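Filed under: Course Materials / Direct Marketing for Small Farms / Handouts

Unit 4: Setting Up and Running a Market Stall

Reading to be completed before the Thursday session

4.1 Purpose of this unit

Units 1 through 3 dealt with the decision to sell directly to the public and with the choice of crops. This unit deals with the stall itself: how an application is made, how produce is graded and priced for a retail customer, how the table is arranged, and what records are kept at the close of the day. Students who already sell at a market should read the unit with their own stall in mind and bring last season's sales sheets to class if they have them.

Two growers are used as running cases. Chettiar Orchard grows apples, pears and a small quantity of quince, and has sold at the Dedard Saturday market for nine seasons. Farnell Gardens grows salad greens, herbs and bunched roots on a little over two acres and is in its second season at the same market. Both have allowed the course to use their figures.

4.2 Applying for a space

Most producer markets take applications in winter for a season that opens in spring. Dedard closes its list in February and tells applicants the result in March. A late application is held for vacancies, and vacancies do arise, usually in June, when some spring vendors have finished selling plants and seedlings.

An application will normally ask for the following:

- a list of everything the vendor intends to sell, by month
- the address of each field, orchard or greenhouse where it is grown
- proof of liability insurance
- any license required for the product, for example for eggs or preserves
- a copy of the scale certificate, where goods are sold by weight

The crop list deserves more care than it usually receives. Markets use it to balance the mix of vendors, and a vendor may be held to it. Farnell Gardens left cut flowers off its first application and was not permitted to bring them until the following season. A crop that may fail can still be listed. A crop that was never listed is much harder to add.

Students should also read the rules on resale before signing. At a producer-only market, everything on the table must be grown or made by the vendor. Other markets allow a share of bought-in goods if they are labeled with the name of the farm that grew them.

4.3 Fees

Fees are charged by the season, by the day, or as a percentage of sales. Dedard charges a season fee of $452 for a single space, or $27 for a single day. The season is 24 Saturdays. A vendor who attends every week therefore pays less than $19 a day under the season fee, and a vendor who attends 16 days or fewer is better served by the daily rate. At 17 days the season fee is already cheaper, by $7.

Exercise 4a. A raspberry grower expects to attend for seven weeks in summer and four in the fall. Work out the cost under each arrangement. Then consider what the grower gives up by paying daily, given that daily vendors at Dedard are assigned whatever space is open at 6:30 a.m.

4.4 Grading for the retail table

Grading for a market differs from grading for a wholesale buyer. The wholesale buyer wants uniformity within the box. The market customer picks pieces by hand and will accept variation in size, but will not accept bruising, soft spots or wilted leaves.

Three grades are enough for nearly any small stall. Firsts go on the table at full price. Seconds are sound but marked or misshapen and are sold from a separate container, clearly labeled. Everything else goes to processing, animal feed or compost and does not travel to market. Bringing poor stock in the hope of selling it late in the day costs van space and tends to lower the customer's opinion of the firsts.

Sorting should be finished the day before. Sorting at the stall takes one person away from customers during the first hour, and at Dedard the first hour accounts for more sales than any other.

4.5 Pricing

There are three common starting points for a price: the cost of production, the price at other stalls, and the price at the nearest grocery store. None of these is sufficient alone. The cost of production sets the level below which the crop should not be grown for this market at all. The other two show what customers are used to paying.

Prices should be in round amounts that are easy to add. Aleksi Mäkelä, who managed the Dedard market before joining the teaching staff, recommends that every price on a table be a multiple of fifty cents, so that one person can serve without a calculator and the cash box needs only bills and quarters. Farnell Gardens follows this practice and sells greens by the bag, herbs by the bunch and roots by the bunch. The orchard sells by the pound and also by the filled basket.

Selling by weight requires a legal-for-trade scale with a current inspection. Selling by the piece, bunch or basket does not, but the quantity must be stated on the sign.

Price cuts in the last hour are a matter of dispute. Some vendors clear the table at half price. The difficulty is that regular customers learn the pattern and begin to arrive late. Chettiar Orchard does not cut prices at closing. Unsold firsts go back into cold storage, which a grower of lettuce cannot do.

4.6 Layout of the stall

A standard space at Dedard is ten feet by ten feet and holds one canopy and two or three tables. The usual arrangements are a straight front, an L, and a U that customers walk into. The straight front is quick to set up and suits one seller. The L gives more display length and shelters the cash box at the inner corner. The U needs two sellers and is tiring to watch over on a busy day.

The following points apply to all three.

Height. Produce laid flat on a low table is seen only by the person standing over it. Raising the back row on crates brings it into the view of people walking past.

Fullness. A container that is half empty should be replaced by a smaller one. Stock is held under the table and brought up in small amounts.

Signs. Every item carries its name, its price and its unit. Letters should be readable from six feet away. A customer who must ask the price will often walk on.

Shade. Greens and herbs go on the side away from the morning sun. Root crops can stand more light, but their tops cannot.

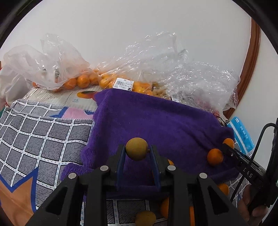

Weights. Each leg of the canopy should be held down by no less than the market's rules require, and the weights should be attached before the cover is raised. Wind is the most common cause of damage at outdoor markets, and the vendor is responsible for harm done to a neighbor's stall.

4.7 Records

A vendor should leave each market day with four figures: what was loaded, what came home, what was taken in cash and cards, and how many hours were worked, including picking, packing and driving. The last figure is the one most often missing.

The record for one Saturday at Farnell Gardens is set out below.

Total sales: $850
Bags, bands and labels: $31
Fuel: $18
Daily share of season fee: $19
Hired help: $176
Remaining: $606

The remaining sum has to cover seed, water, equipment and the growers' own labor. On the same day, $244 of the total came from bagged salad alone, from a bed that took up a small part of the farm. The growers moved two further beds into salad the next month. Without a sheet that separated sales by crop, they would have had no firm basis for doing so.

Students may use the Sindine record sheet, distributed with Unit 2, or a sheet of their own design, provided that it lists sales by crop.

Exercise 4b. Using the figures above, calculate what the day would have returned if sales had fallen by one fifth and all costs had stayed the same. State which costs could have been reduced at short notice.

4.8 Preparation for class

Bring a sketch of a ten-foot stall for the crops on your own plan, drawn to scale, with the position of the scale, the cash box and the reserve stock marked. Bring also a draft crop list by month in the form described in 4.2. Sketches will be exchanged and discussed in pairs. Written answers to 4a and 4b are handed in at the start of the session.

Comments (3)

orchardgate
For 4a, do we assume the raspberry grower gets a space all eleven weeks? At our market daily vendors were turned away twice last summer.

Course office
Please assume a space is available each week. You are welcome to note the risk in your answer.

R. T.
I would add a spare roll of receipt paper and a second card reader to the list for the cash box. Ours quit at nine in the morning with a line of people waiting.

Related materials
Unit 2: Choosing Crops for Direct Sale
Unit 3: Harvest Timing and Cold Storage
Unit 5: Farm Stands and Self-Serve Sales
Unit 6: Subscription Boxes
Record sheet (Sindine), blank copy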